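Living Aboard at Moura Basin: Keeping a Small Sailboat Dry in Winter
Project report, Recreation and Waterfront Studies

Background

Moura Basin is a small marina on the Stidard River, built in 1931 as a coal dock and turned over to pleasure boats later on. Some of the slips are rented to people who live on their boats all year. Our project looked at one problem they all mentioned, damp inside the cabin during the cold months.

We worked on Prisavine, a 30-foot sloop whose owners stay aboard from October to April. They gave us the use of the boat through January. Laundry comes up in every conversation about damp, and most people at Moura no longer dry clothes below deck. 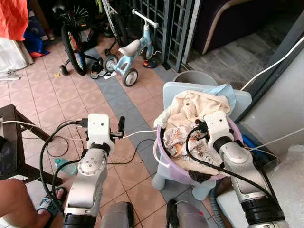
Method

We put two humidity loggers in the cabin, one by the companionway and one in the forward berth. They took 587 readings in all. For the first half of the month the boat was run as usual, with a small electric heater and the hatches shut. For the second half we opened the forward hatch one inch, ran a 12-volt fan at night, and raised the berth cushions on slats.

We also kept a log of cooking, showers, and rain. The log has gaps on days when we had exams.

Results

Humidity in the forward berth was lower in the second half of the month. The companionway logger showed little change, probably from being so close to the galley stove. Wet foul weather gear was a bigger source of moisture than we expected. On days when jackets were hung in the head with the door closed, the readings in the main cabin stayed flat.
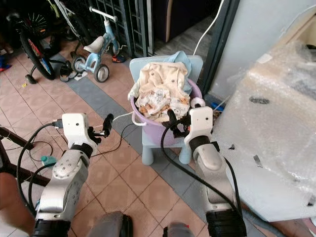
The owners said the cushions felt drier by the end, but they did not like the fan noise. They turned it off on 2 nights, and we left those nights out of the comparison.

Problems

The forward logger fell behind a locker and had to be reset. We borrowed a spare from the Buro sailing club, and it read slightly higher than ours when we set them side by side. We corrected for this in the tables. The weather was also milder in the second half, so part of the drop may have nothing to do with our changes. A second winter of readings would help separate the two.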